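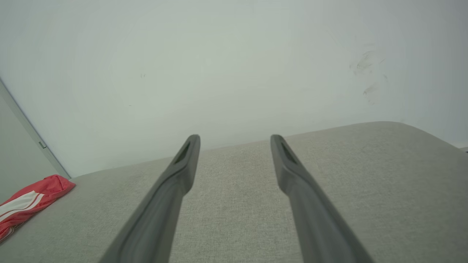 Red and white sportswear on gray woven upholstery.

Laundry notes: red and white kit

Members have returned 3,133 garments to the Carrasco laundry room since January, and 1,571 of them combined a strong color with white. Octavio Espinoza has rewritten the handling sheet for that group. The revised steps apply to jerseys, shorts and track tops alike.

Turn each piece inside out and close any zipper. Wash cold, with reds kept apart from plain whites, and spin at the lowest setting. Do not leave a finished load in the drum – dye moves fastest between damp layers pressed together.
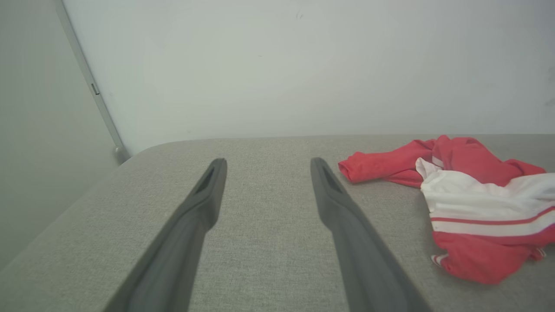 Folding starts with a flat, padded surface large enough to open the garment fully. Smooth-faced tables let slick sports fabric slide, and a fine woven cover holds it better. Spread the piece face down and pull the sleeves or legs out straight. Where a broad white band crosses the middle, as on the red garment here, use the band as the guide and bring its edges level before making the first fold. Folds made across a crooked band have to be redone.

Two folds are enough for shelf storage. Pieces bound for the Gimix bags need a third, across the width, and go in

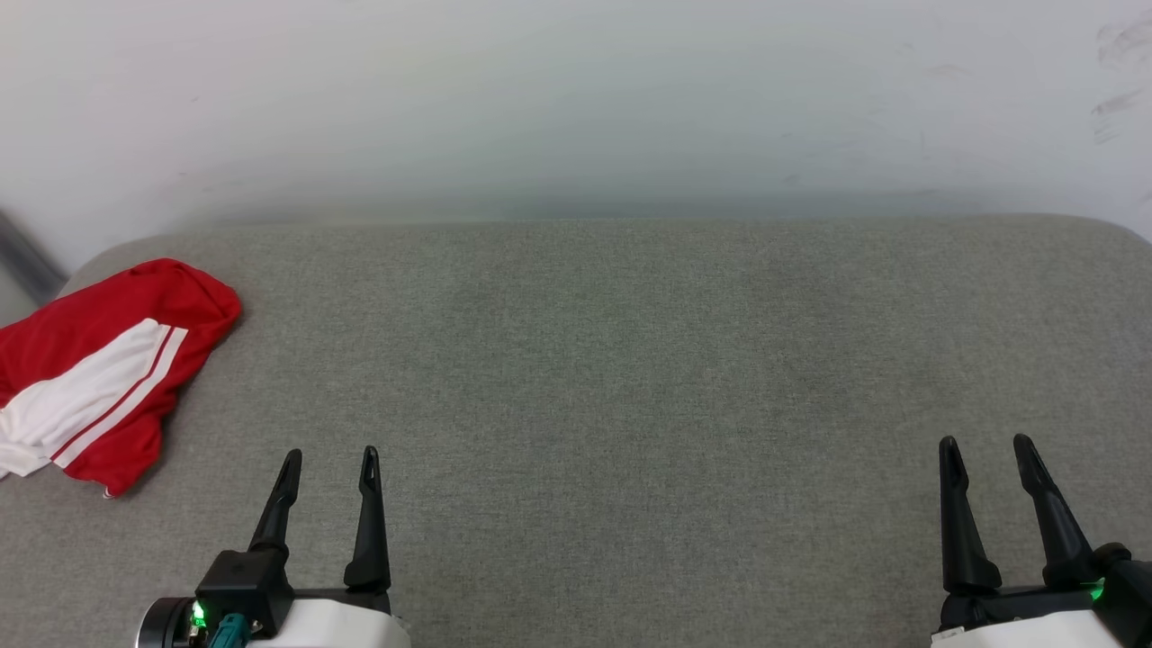
with the stripes facing up so that sets can be matched without unpacking. Each bag takes 8 pieces. Write the set number on the tag in pencil and leave the bag on shelf 2.

Corrections to the sheet go to Celeste Quiroga.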